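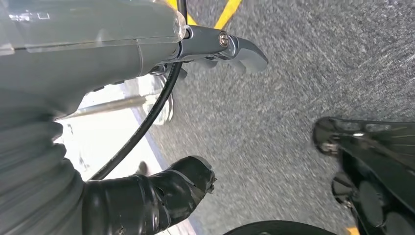
From: Marleny Flores
To: doveo-users
Subject: Re: [doveo-users] Nightly export drops rows after the clock change

Percy Villca wrote:

> Since we moved to the new release, the nightly export from the
> Bitero site is short. The job exits with status 0 and the log shows
> no errors. The missing rows all have timestamps between 1:00 and
> 2:00 in the morning. Restarting the service makes no difference.
> Is this a known problem, or do I need to rebuild the index?
>
> Also, is it safe to rerun the export for a day that has already
> been loaded downstream?

Percy,

Do not rebuild the index. The rows are in the store; the exporter is skipping them.

The exporter reads in windows of 90 minutes. Each window start is computed in local time and then converted to UTC. On the night the clocks go back, 1:00 to 2:00 occurs twice, and the conversion always picks the second occurrence. The first one falls between two windows and is never read. The exit status is 0 as the job only checks that every window it opened was also closed.

You can confirm this by running the export with the verbose flag and comparing the end of each window with the start of the next. They should be identical. On our machine there was a gap of one hour in the affected night and none elsewhere.

If you are seeing short files on other nights as well, check the zone setting on the host. Zoila Espinoza had a case at Ullametti where the database was set to UTC and the export host to a zone with daylight saving. The symptoms were similar but the fix was only to the host configuration.

Workaround until the patch is merged:

1. Stop the scheduled job.
2. Set export.zone to UTC in the site file. The value in the global file is ignored if a site file exists.
3. Delete the checkpoint for the affected day. Leave the others alone.
4. Run the export by hand for that day and compare the row count with the store.
5. Start the scheduled job again.

With the zone set to UTC, the daily files will be cut at midnight UTC. If your reports group by file name and not by timestamp, they will shift.

On the second question: rerunning is safe if the loader uses the row key. It is not safe with the append loader, which will give you duplicates. Kao sites installed before May still have the append loader by default, so look at load.mode first.

The patch is with Carola Engelhardt for review. It needs 3 more test cases, all for zones with half-hour offsets. I expect to post a build on Friday.

Marleny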